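Where Do the Bags Go? Seating and Floor Space in a Shared Workroom

Student project report, Interior Environments, second year
Submitted 3 Oct 2021

1. Background

The brief asked us to choose a shared room, watch how people use it and suggest changes that could be made without building work. I chose the large workroom at Kodura, an open-plan space with a high ceiling and a polished floor. It is used by several teams who come and go through the day, and most of the furniture is moved at least once between morning and evening.

My first idea was to look at desk layout. After two visits I dropped that, as the desks hardly caused any trouble. What kept getting in the way was personal stuff: backpacks, jackets, drink bottles and chargers. There are no lockers in the room and the coat hooks are outside in the corridor. People who carry a laptop want it near them, so the bag comes in and ends up on the floor or on a chair.

2. Method

I visited the room over 23 days in October last year and the following term, and kept a simple log. Each entry recorded a bag, where it had been put down and whether it was moved by someone other than its owner. I ended with 126 entries. I didn't record names or open anything, and a bag left in the same spot all day was one entry.

I also measured the clear width of the main walking route, with a target of 800 mm kept free at all times. The tape on the floor gave me a fixed line to measure from.

3. What I found

Chairs were the most common place for a bag. Floors came next, then desktops. The moulded shell chairs were picked far more often than the flat stools, and I think the shape explains it. The seat dips and the back is tall, so a full backpack stays upright and the straps don't drag. 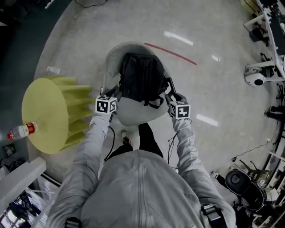
A bag on a chair is easy to find and stays clean, but it takes a seat away. On busy afternoons people walked past free chairs with bags on them and went to fetch a stool from the far end. When asked, most said they didn't like touching another person's things. The chair itself also drifts. Someone pulls it out to reach a pocket and leaves it there, and the walking route gets narrower.

Bags on the floor were worse for the route and were the ones most often moved by other people. Straps were the main problem. Dark bags show up well on the pale floor in full light, less so at the end of the room where some lights are left off.

4. The room itself

The room has some features that limit what can be fixed to it. One wall is brick, with an air conditioner mounted high up, and the building manager doesn't want new holes in the brick. The upper walkway has a railing, but hanging anything from it was ruled out straight away. That leaves the white walls and free-standing pieces.

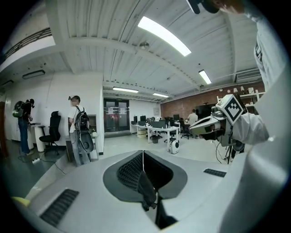 Figure 2. The workroom, with the brick wall on the right and the upper walkway railing at top left.

5. Options considered

Option A was a row of Werano lockers by the door. They are secure, but they are deep and would use up the space people need for turning in.

Option B was a low Fjeld bench with open bays underneath. A backpack fits in a bay standing up, and the top can be used as a seat. It needs no fixings and two people can shift it.

Option C was Kutix clip-on hooks for the desks. These were cheap, but a heavy bag swung into people's knees and the straps still reached the floor.

6. Recommendation

I recommend Option B, with the bench placed along a white wall and outside the taped line. I would also leave two of the shell chairs beside it for bags only, as people are going to use them that way regardless. The clear route should be checked again after a month.

7. Limits of the study

My visits were mostly in the afternoon, so mornings are thin in the log. I also couldn't test the bench with wet coats, and the corridor hooks may need to stay for that.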